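Zollport Table Cloth Set: README

Contents

1. What is in the set
2. Items
3. The table and the room
4. File layout
5. Labels
6. Known gaps
7. Use and credit

1. What is in the set

Zollport is a set of still images of dark cloth and other soft dark items on a light table. It was put together in Pirstead for work on folding and sorting fabric, where black items are often missing from the data or make up a very small share of it. The set has 1000 images. Each one comes from a separate layout of the table.

Version 2 replaces the first release. The item names changed between the two, so labels from the first release should not be mixed with these.

2. Items

The items fall into two groups.

Cloths. Black or very dark pieces of fabric, laid flat, folded or crumpled. Tags were left on. A tag is often the only bright spot on a cloth and is labeled as part of it.

Strips. Long, narrow, dark pieces, laid straight or in a curve. The label "strip" covers shape only and says nothing about what the piece is made of.

There are 16 items in all. The item list gives each one an ID, a group and a length. Lengths were measured with the item pulled flat.

3. The table and the room

All layouts use a light yellow tabletop. Black curtains hang behind it. They stayed up for the whole set, but their folds shift between sessions and should not be used to line up one image with another.

Lighting was kept the same in name only. Sessions in the late afternoon have softer highlights on the black fabric, and some edges between cloth and curtain are hard to find there.

4. File layout

images: one file per layout
labels: one text file per image, same base name
items: the item list
splits: train and test lists

The test list has 133 images. No layout appears in both lists. Items do appear in both.

5. Labels

Each label file has one line per item, with these fields in order:

item ID
group (cloth or strip)
state (flat, folded, crumpled, straight, curved)
outline points
hidden (yes or no)

An item is marked hidden when any part of it is behind something else. The outline then follows the part that shows. Curtains are not items and have no outline.

6. Known gaps

There are no light-colored fabrics and no patterned ones.
Crumpled cloths are outlined along the outer edge only. Inner folds are not marked.
Small tags can drop out when images are scaled down. Check them at full size before training on tags.
The Brustum loader reads the state field but ignores the hidden field.

7. Use and credit

Free for research and teaching. Please credit the set as "Zollport Table Cloth Set, version 2, Cordeiro." Corrections to outlines are welcome and will go into the next release. Send the base name of the file and the item ID.
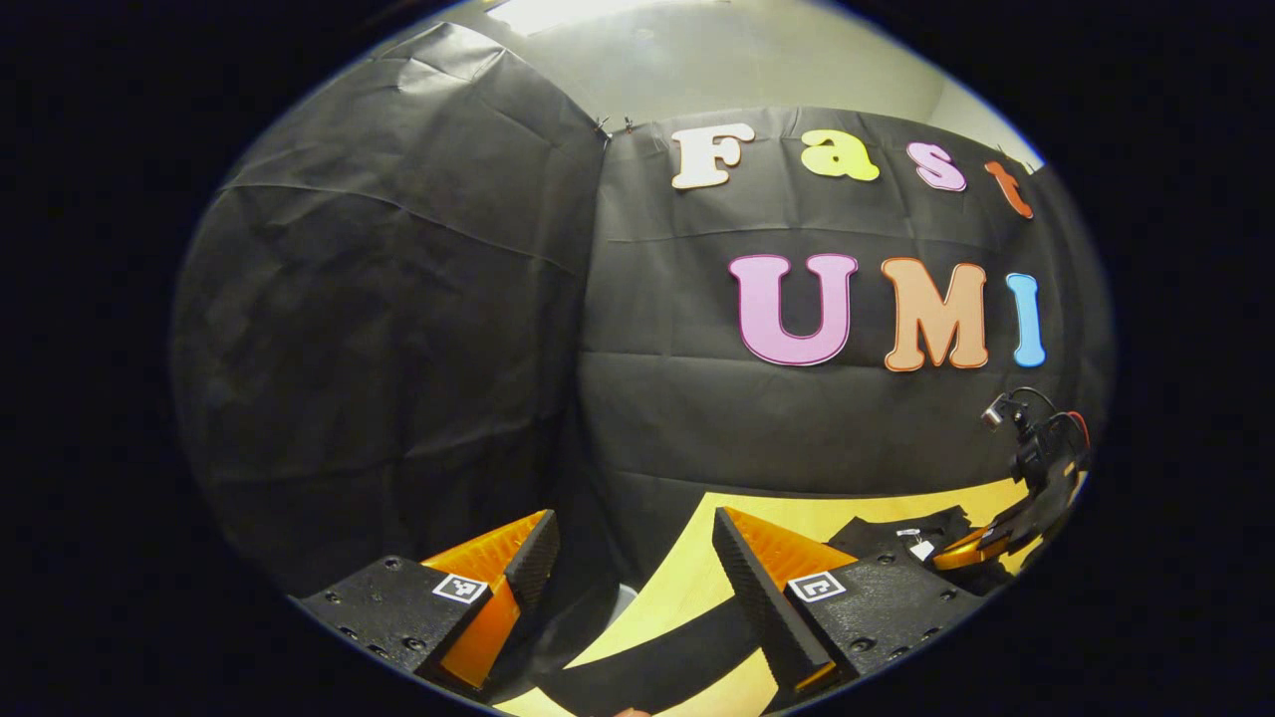
Sample layout: one strip, curved, and one cloth, crumpled, with a white tag.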